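**Kirnholm Bedspread - Leaf and Feather Print**

The Kirnholm is a lightweight printed bedspread for everyday use. It goes on top of your sheets in warm months and over a blanket or duvet when the weather turns. The background is cream-white, with leaves and feathers scattered across it in rust brown, burnt orange and soft grey-blue. The print has no top or bottom, so you can turn the spread around and even out the wear.

Sold by Ellwood Home, in store at Endunport and Plovport and by mail order.

## Details

- Item number: 900
- Width: 91 inches
- Print on one side, plain cream on the back
- Fits a full or queen bed with a modest drop at the sides
- Pillowcases not included

## Care

Machine wash cold with like colors. Tumble dry low and take it out while it is still slightly damp. Iron on the plain side if you want it crisp - most customers skip this. Do not bleach.

Wash it once on its own before first use. Dark socks and knits can leave lint on the pale background, and a lint roller takes it off. If you fold laundry on the bed, let new black items go through a wash or two first.

## Matching

The rust and orange pick up wood furniture and brown rugs. Plain white pillows are the easy choice. A second pattern works too if it is larger or more regular than the leaves, such as a geometric in green and cream.

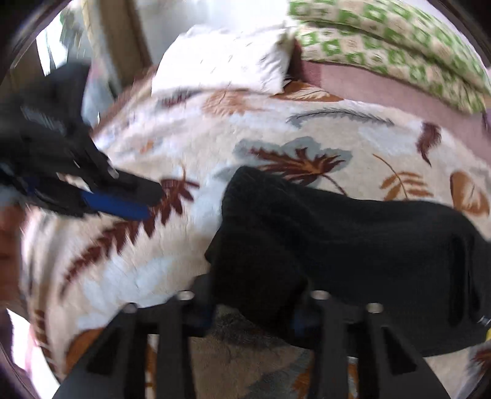
*Kirnholm leaf and feather print on the bed, with a white pillow and a green and cream geometric pillow.*

## Orders and returns

Mail orders ship in 2 business days. Unwashed bedspreads can be returned within 7 days of delivery in the original bag. The August print run was slightly warmer in the orange, so if you are buying a second spread to match an older one, bring or send a photo of the care label and we will check the batch.

Page updated 23/01/2025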